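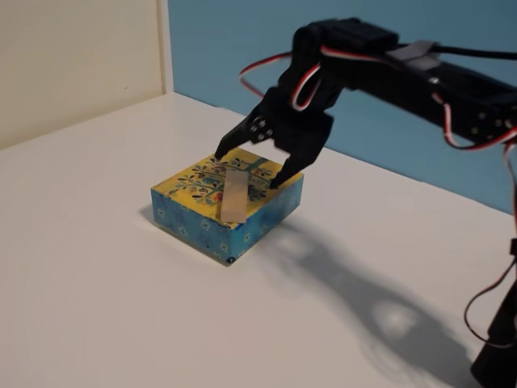

Operators who come to the work expecting a video game tend to be disappointed within the hour, according to one of those who has done the most of it at Dastora. The hand moves and the arm follows, a little late, and the person at the controls has to learn to wait for it.

Dastora began its teaching programme in June with a single task: opening a small box. An operator guides the arm by remote control, bringing two fingers down to the lid, one on either side, and closing them with enough force to lift and no more. Each attempt is recorded from start to finish. The arm's software is later trained on the recordings and asked to do the same without help.

By the close of the first stage the team had gathered 268 attempts, of which 249 were judged fit for use. The others were set aside, mostly for hesitation over the lid — a pause that means nothing to a person but which the software will copy faithfully. Sessions are limited to 60 minutes, and no operator takes more than one in a day.

Opinion is divided on the method. Keskin, which shares the results, favours moving the arm directly by hand, on the grounds that the teacher can feel the contact. Dastora's staff reply that a hand on the arm gets in the way of the camera's view. Both methods will be compared in the next stage, for which nine operators have been trained using a guide prepared by Javetti.

The boxes will change as well. Lids that fit more tightly are to be added first, followed by lids with a hinge.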